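Home | News | Events | Back Issues | Subscribe

May 2021
By the Otalham Newsletter Desk

Sorting arm changes the job on Line Two at Otalham

The container sorting trial at the Otalham return center moved out of the Skeko workshop in March, and the staff who used to sort by hand have now worked with it long enough to have opinions. This item covers what has changed for them and what has not.

The task is simple to describe. Drinks containers come in mixed and have to leave in separate streams: glass, plastic and cans. Until this spring that was done by people standing at a table for a full shift. In the last full week before the change, the hand crew sorted 1,613 containers on Line Two. In the first full week with the arm, the line handled 3,068, with the same number of people on shift.

No jobs have been cut. The work is different, though. One person now stays at the table with the arm, sets out the items and steps in when it misses a pickup. The others have moved to inspection and baling. People who had sore wrists and shoulders say the new rotation is easier on them. Some also say the table post is dull, and that watching a machine for two hours is more tiring than they expected. Shifts at the table were shortened after that came up, and the limit is now 70 minutes.

Training was run by Simões, the contractor that set up the arm. It covered the stop button, the reach of the arm and how to clear a dropped item. Anyone who has not had the training should not take the table post, even to cover a break.

Pay grades are still being discussed. Staff have asked that the table post be graded with the machine operators at the Meten site. An answer is expected before the summer schedule is posted.

Practice sessions use the same three labels as the line: Bottle, Plastic and Can.
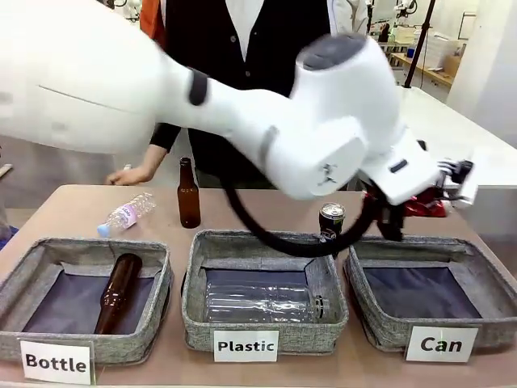

Questions and sign-up

Training places for the next round are open to all shifts. Put your name on the sheet outside the Line Two office or send a note to the newsletter desk.

Contact the desk | © 2021 Otalham | Back to top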